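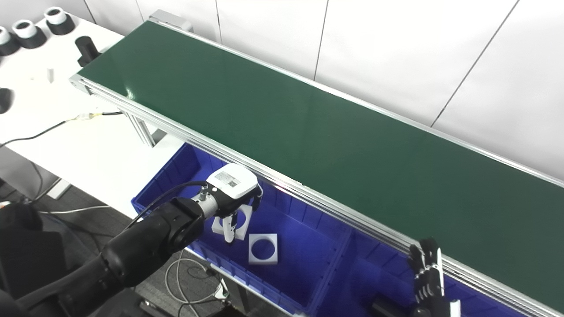
Packing foam takes up more space per gram than anything else I store, and for years I kept it badly. It went into cardboard boxes, the boxes went on top of each other, and whenever I needed one particular insert I had to unpack the lot. The current arrangement is a large blue plastic bin, divided into compartments, on the floor below the conveyor. White square inserts with a circular cutout in the centre go in the left compartment and do not get mixed with anything else. I don't stack them in order. A square piece with a round hole is easy to recognise at any angle, and squaring up the pile cost me more time than it saved.

Blog > Workshop > Storage and packing

Last updated: October 24, 2019

The position under the belt was the second one I tried. The first was beside the table, where the bin blocked the chair. Under the rail it uses floor that was doing nothing, and a piece can be dropped in from the near side without walking round the support leg. The drawback is that the far part of the bin is awkward to reach, so I keep the slow-moving stock there. Archana Garg suggested putting the bin on castors. I fitted a set in April and removed them again, as the bin crept forward every time someone leaned into it.

Sizes matter more than I expected. The inserts I buy come from Plirance in packs of 70, and a full pack does not fit in one compartment. I split it and leave the rest sealed on the shelf in the corridor. I had 524 inserts at the last stocktake, which is too many for a room this size, and I am not ordering more until that is under 85.

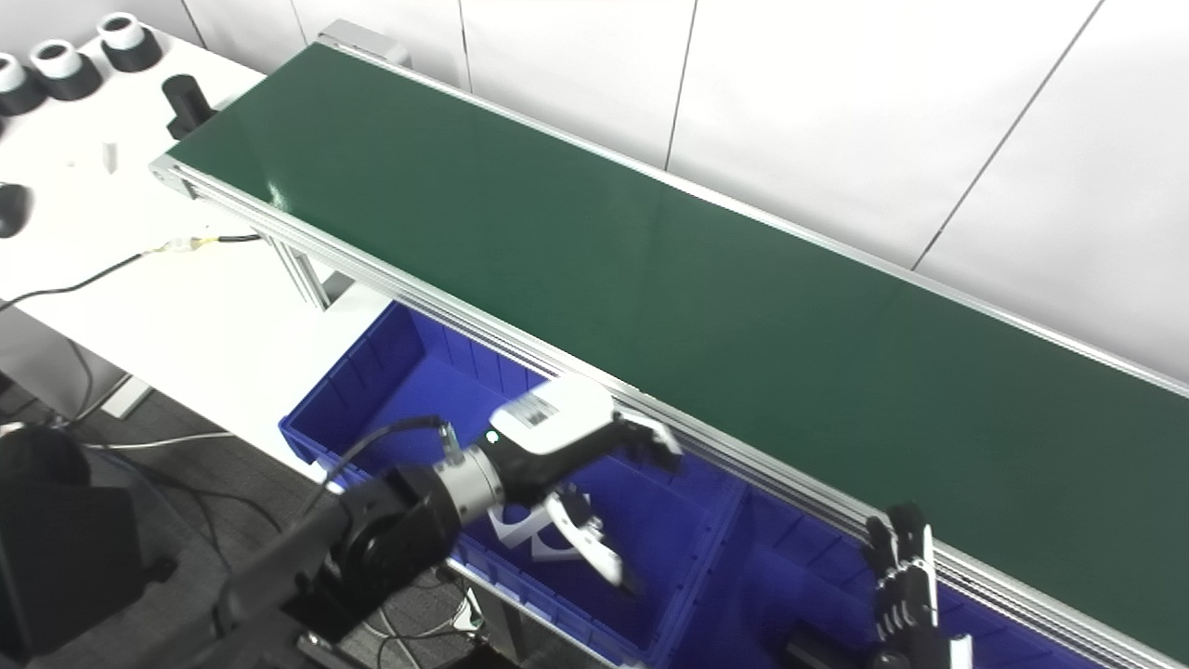

Does the belt need to be cleared before every packing session? Clear it each time, including small items you intend to use straight away, and wipe it with a dry cloth before anything white goes on it.

I use a microfibre cloth for this and keep solvent well away. Skarphéðinn Gunnlaugsson tried a degreaser on his own belt in Clusavstead and it left a dull patch that shows up under a low lamp. Mine is dark green with a slight gloss, and marks are easy to find if you look along it towards the light.

The table is a separate problem. It is white, it is next to the end of the conveyor, and it collects parts. My rule is that round parts stand upright in a row at the far end and the cable runs across the top to the conveyor frame. I would prefer the cable underneath — the connector is the first thing to catch on a sleeve — but the lead is too short and I have not made up a longer one.

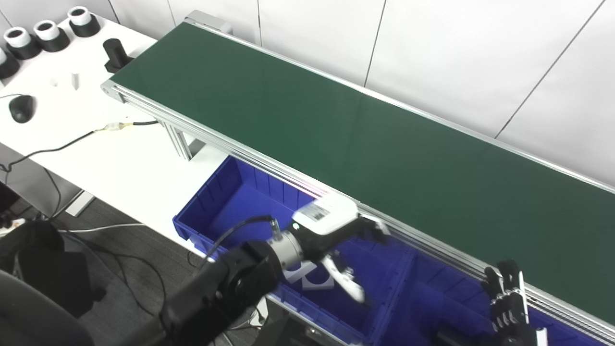
A longer lead would also let me move the row of parts forward, within reach of the chair. The row stays at the back for now. I have drawn the Arnardóttir layout from the old workshop over the new floor plan, and the table would need to turn through ninety degrees for it to work, with the power strip moved to the other wall.

Remaining jobs: label the bin compartments, tie up the floor cables, and enter the insert stock in Zivix under shelf code 1132 so that the corridor packs and the bin appear as one line. The labels will go on the outside, on the near face. Inside labels get scraped by the foam and come off in a few weeks.

Contact | Copyright | Back to top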